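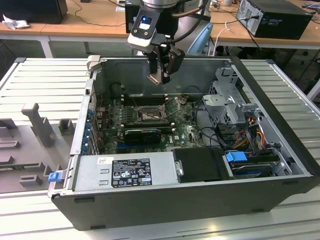 I have never believed in the refurbished desktop. You pay for somebody's old office tower, they blow the dust out, and a sticker turns it into a product. So when Prostik wanted 80 dollars for a tune-up on one, I asked what a tune-up was. New thermal paste, mostly. The board says DELL near one end of the low black graphics card and the expansion slots still have their blue plastic clips, so I doubt much has been upgraded since it left whatever cubicle it came from. I'm told this will make it faster. Faster than what?

The claim in the Skillside newsletter was that old paste is the number one killer of office machines. I'd like to see the numbers. My last tower ran for years on whatever the factory put in it and died of a bad power supply.
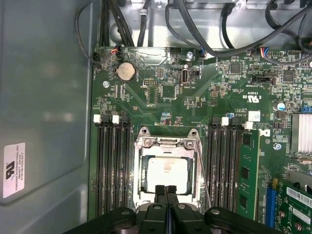 Gleice Teixeira wrote in to say that I'm being unfair, that dried-out paste can make the fan scream all afternoon, and that a tube costs less than lunch. Fine. I'll give her the fan.

What I won't give anybody is the 40 percent speed gain. Clean the old stuff off, put a small dab on, screw the cooler back down evenly. It's a chore, like descaling a kettle. 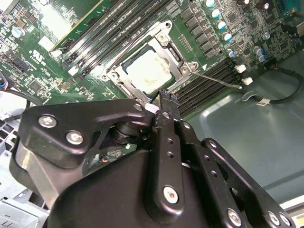
And the memory upsell is worse. I was quoted for filling every slot, for a computer that will do email and a spreadsheet with 700 rows in it. I said no twice.

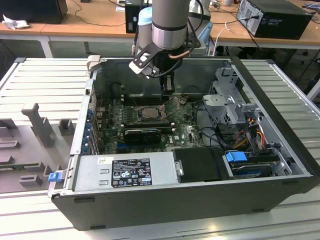
I'll run it through April with the paste done and nothing else, and keep my 80 dollars until I hear a difference.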